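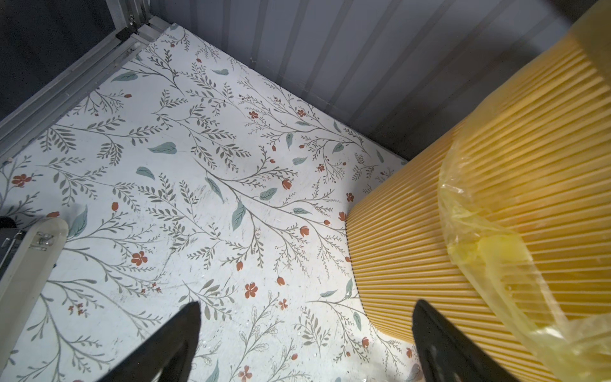

# Chapter 6: Printed Panels and Ribbed Surfaces

A surface in a work enclosure does two jobs. It carries load, and it presents an appearance. Earlier chapters dealt with load. The present chapter deals with the face of the panel: what is printed or formed on it, how it wears, and how it is joined to the parts around it.

## 6.1 Scope

Two families of surface are covered. The first is the flat panel with a printed pattern, used for floors, shelves and liners. The second is the corrugated or ribbed panel, used mainly for walls. The two are often found together, with a flat printed floor meeting a ridged wall and a metal rail closing one side. Each junction is a separate problem and is treated in Section 6.4.

Soft goods resting on a panel, such as bags and film wraps, are considered only where they affect wear or hide the surface from inspection.

## 6.2 Terms

**Ground.** The base color of a printed panel, without the pattern. A white ground shows dark streaks early. A mid-gray ground hides them but also hides small cracks.

**Motif.** The smallest complete figure in a pattern. In a botanical print, the motif may be a stem with its leaves or a single open flower.

**Repeat.** The distance after which the pattern begins again, measured along one edge. The Vutgate panels used in the exercises have a repeat of 229 mm.

**Pitch.** The distance between the centers of two neighboring ridges on a corrugated sheet. Pitch is measured across the ridges, never along them.

**Seam.** Any line where two parts meet or one part is folded back on itself. A thin dark line at the edge of a ribbed form should be recorded as a seam until it has been checked by touch.

## 6.3 Wear on Printed Panels

Wear is sorted into three classes. *Scuffs* are changes in gloss with no loss of print. *Streaks* are deposits left by another material, and most can be removed with a damp cloth. *Specks* may be either deposits or pinholes in the print, and the two are hard to tell apart on a pale ground.

A busy pattern makes grading harder. Fine gray-green linework is close in tone to a light scuff, and a small closed bud in rust orange can be mistaken for a stain at a low viewing angle. For this reason the Grirndale method grades only the open ground between motifs. The inspector lays a clear grid of 400 cells over the panel and ignores every cell in which print covers more than half the area. In the Boutros trial, 86 cells remained – enough for a stable grade.

Wear is seldom even. The middle of a floor panel and the side nearest the opening are graded separately, and the lower of the two grades is reported.

## 6.4 Junctions

Where a corrugated wall stands on a flat floor, each groove leaves a small gap at the base. Dust collects there first. A slotted aluminum rail along the side raises a similar issue, as its channels are open along their full length and at the corner joint. Pultow's rule is to clean the channels before the panel, working away from the corner bracket.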